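**Gray bins: clean, reline or replace?**

**umoroz_ihor**, 8:15
Bin is a gray rectangular tote, sloped left and right walls, flat floor. Scuffing across the floor, thin scratches, paler worn patches, and brown speckled staining on the whitish part at upper left. I have 50 of these in rotation and want one rule for all of them.

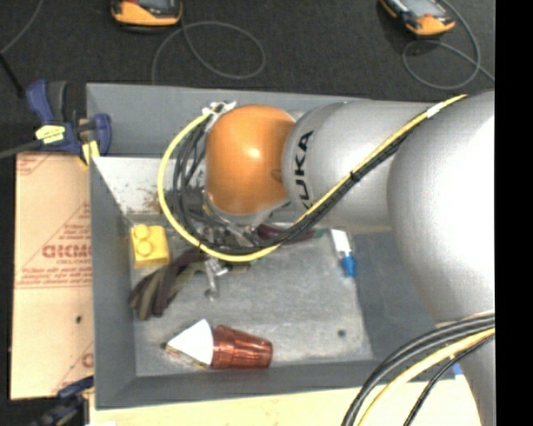 ### Replies

**fedoruk_b**, 8:40
Scratches are cosmetic until a fingernail catches in them. Staining is a separate question. Dish soap and a nylon brush first, then rinse and look again. No steel wool.

**Tapia.U**, 9:02
Disagree on the fingernail test. It depends on what goes in. For bagged parts, keep using it. For anything with a finished face, a worn floor marks the goods. We cut Rideck liner to size and stopped arguing about it.

**umoroz_ihor**, 9:10
Liner thickness? My fill line is already tight.

**Tapia.U**, 9:21
The thin grade. Cut it short at the sloped walls or the edge curls up.

**vmaksymiv**, 11:47
Liners trap grit. We pulled 283 of them last January and the floors underneath were worse than the unlined ones. If you must line, lift and wipe every week.

**fedoruk_b**, 11:55
Weekly is excessive. Monthly is fine with clean stock.

**vmaksymiv**, 12:03
With clean stock you don't need the liner.

**Hrynyshyn_F**, 13:30
Has anyone tried wet sanding? I did one floor with 800 grit. Scratches went down, but the surface stayed dull and took on dirt faster. Would not repeat.

**umoroz_ihor**, 14:12
Noted, no sanding. Plan: wash all, retire any bin where the stain stays after two washes, line only the ones used for finished parts. Will post the wash results in this thread.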